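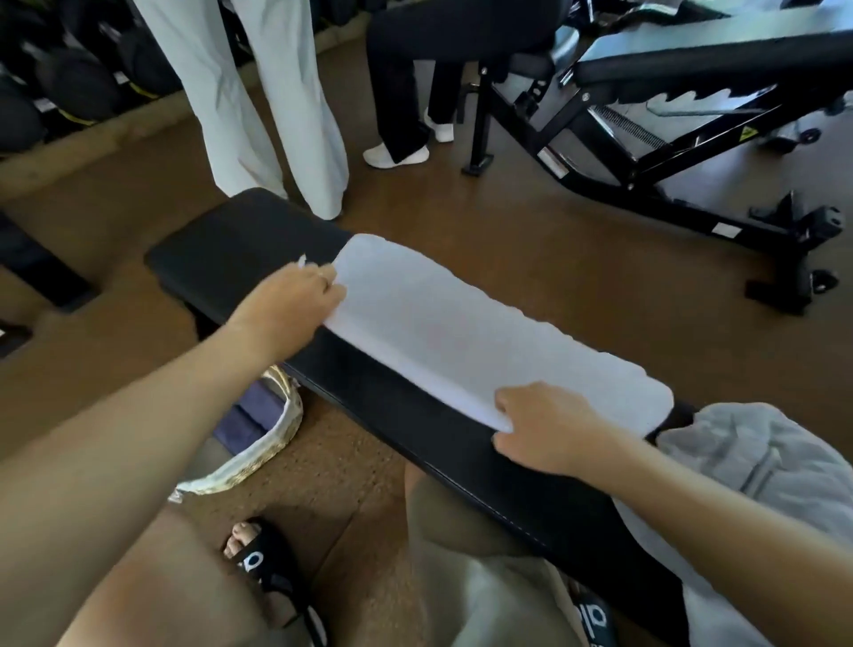 **Figure 1.** A white towel being spread lengthwise over a flat bench, one hand gripping the side and the other smoothing.

### 3.2 Laying the towel

Members at Flarudness bring their own towels or take one from the shelf by the door. The house rule asks only that the pad be covered where skin touches it. It does not say how, and in the 600 bench visits we logged there was a good deal of variety. We coded each visit for three things: the direction of the towel, the part of the pad left bare, and where personal items were put down.

Lengthwise was the usual direction on flat benches. A towel laid this way seldom reached both ends, so the member had to choose which end to leave uncovered. Clothing mattered here. When a sweatshirt or jacket was already lying on the bench, most members worked around it and covered what was left – very few picked it up first. 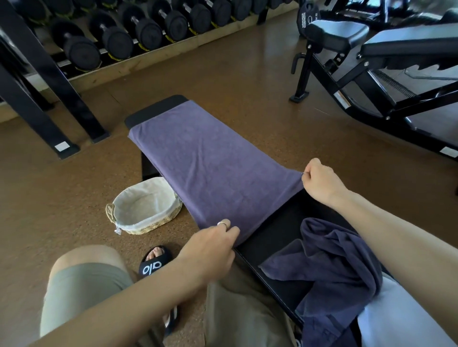
**Figure 2.** A purple-gray terry towel held at two corners on the bench pad, with black vinyl showing at the far end.

Smoothing was done mostly from a seated or straddling position, with the towel pulled toward the body by its near corners. This leaves shallow creases along the middle and lets one side hang lower than the other. We scored a side as "overhanging" when the cloth came down past the edge of the pad. Overhang was not treated as a fault, but it did affect how long the towel stayed in place during pressing exercises (Section 4.1).

Bags and baskets were nearly always set on the floor beside the bench. Kaewmanee and Wannasri coded this item separately and disagreed on 12 visits, most of them cases where a bag had been moved partway through.

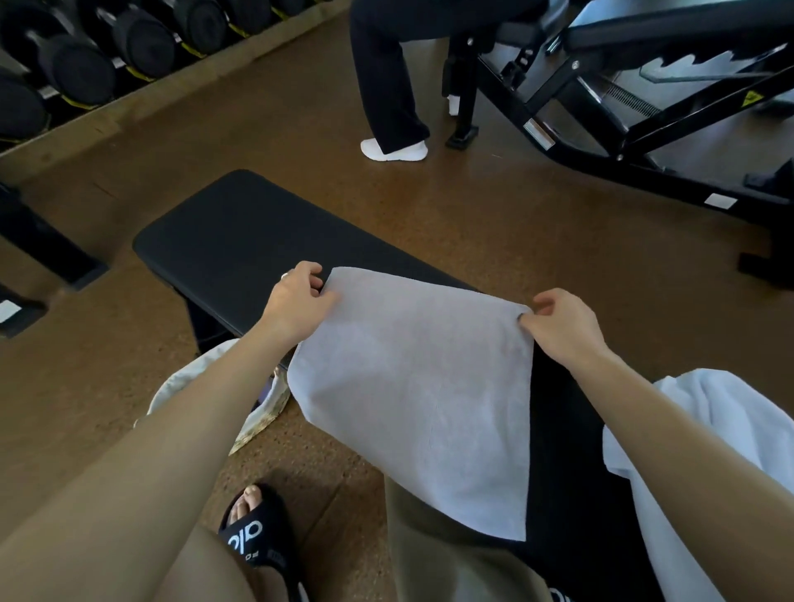
Relaying was coded as a new event whenever both top corners were raised clear of the pad. A tug on one corner did not count, nor did wiping with the loose end. Under this rule the 600 visits gave 1,562 laying events. Members who used thick terry towels relaid them less often than those with thin cotton ones, though the shelf towels were all of one weight and we can't separate fabric from habit for that group. Towel size was not recorded in the first week, and those visits are left out of Table 2.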